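Kurnville Toy Fair, the November one

I went over to Kurnville for the fall toy fair, the first one I've been to in two years. It is held in the exhibition hall behind the train station. Entry was 4 dollars and the line moved quickly. The organizers gave me a floor plan listing dealers by row, but several had swapped places, so I gave up on it after the first aisle.

I was mainly looking for Hestau electronic pets in their boxes. The loose ones are easy to find. The boxes were thin card with a plastic window, and most got thrown out. Row C had a gray owl with the box and both paper inserts, the instruction sheet and the name certificate. The window had yellowed and one flap was torn. I paid what was on the sticker.

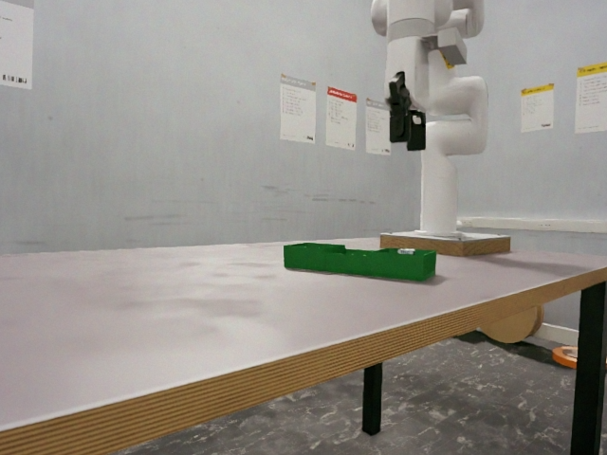
Araba Adjei: the certificate in the owl box should have a number stamped on the back, bottom left. Mine is 3,678. The ones sold by mail order were never stamped, so a blank back is fine too.

I checked when I got home and mine is stamped 1,744. I had taken the insert for a plain sheet and never turned it over.

The next two rows were mostly die-cast cars and train sets. At the end was a dealer with Bakos plush, including the small clip-on bears that came out only in Europe. He had the store display for them as well, the folding kind with hooks, but it was not for sale. He let me copy down the text on the side panel. It lists six colors, and I had only ever seen five. The missing one is called "moss."

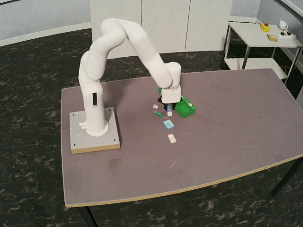
Did the moss bear ever reach stores? The dealer thought a few went out with the last shipment, but he has never had one on his table and I have not found a listing for it.

Lunch was a cheese roll from the counter by the doors. The seating was full, so I ate it on the steps and went back in for the Jernari tables on the far wall. Jernari made the talking hamsters with the felt ears. I saw a price of 4,000 on a sealed case of them and left that alone. Lower down the same table was a bin of spare battery covers, which I needed. I bought two in brown and one in cream. The cream one fits a little tight.
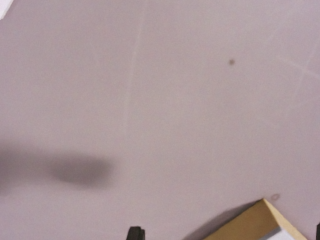 Araba Adjei

December 3, 2021

I've added my note about the certificates to the report, and the scans of both inserts are going up in the archive under Hestau, paper items. If you have an owl certificate from a different print run, please scan the back as well as the front. The spring fair is in the same hall, and tables for sellers can be booked at the front desk or by mail.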